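Recolha de pequenos objetos: o que muda em agosto

A partir de agosto, a recolha de pequenos objetos do bairro passa a funcionar na loja da Ikach, na antiga entrada de serviço do mercado. O ponto junto à escola deixa de receber material no fim de julho. Quem tiver coisas guardadas para entregar pode levá-las até lá ou esperar pela abertura do novo espaço.

No último semestre foram entregues 769 peças, entre brinquedos, ferramentas de mão, utensílios de cozinha e material de escritório. A maior parte seguiu para a feira de trocas. Ficaram por escoar 36 peças, que vão ser oferecidas na banca da entrada até se esgotarem.

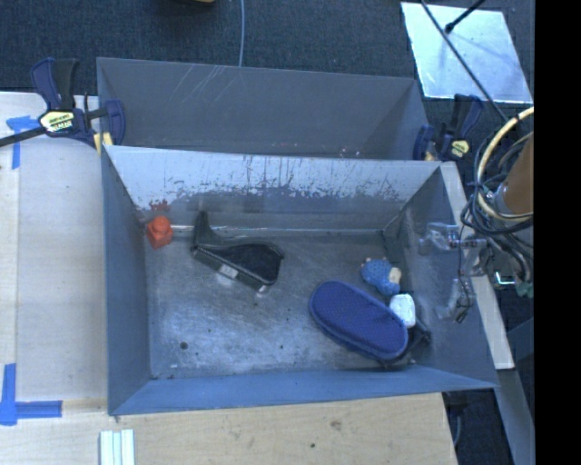 Caixas metálicas, uma delas com alguns objetos.

O horário do novo ponto é das 10h às 17h, com pausa para almoço entre as 13h e as 14h. Cada pessoa pode entregar até 5 peças por visita. Pedimos que venham limpas e, no caso dos jogos, com todas as partes dentro de um saco fechado. Pilhas, lâmpadas, medicamentos e latas de tinta não são aceites e devem ir para o ecocentro.

Os artigos elétricos continuam a ser recebidos à parte, no balcão do fundo, e só quando trazem o cabo de origem. Roupa e calçado também ficam de fora: para isso mantém-se o contentor da Rua Beaulieu, ao lado da paragem do autocarro.

A próxima feira de trocas realiza-se na segunda quinzena de agosto, no pátio da associação. Quem quiser reservar mesa deve inscrever-se na secretaria até ao dia 5. A inscrição custa 2 euros por mesa e inclui duas cadeiras. Os sócios com quotas em dia não pagam. Em caso de chuva, a feira passa para o salão, com o mesmo horário e menos mesas, atribuídas por ordem de inscrição.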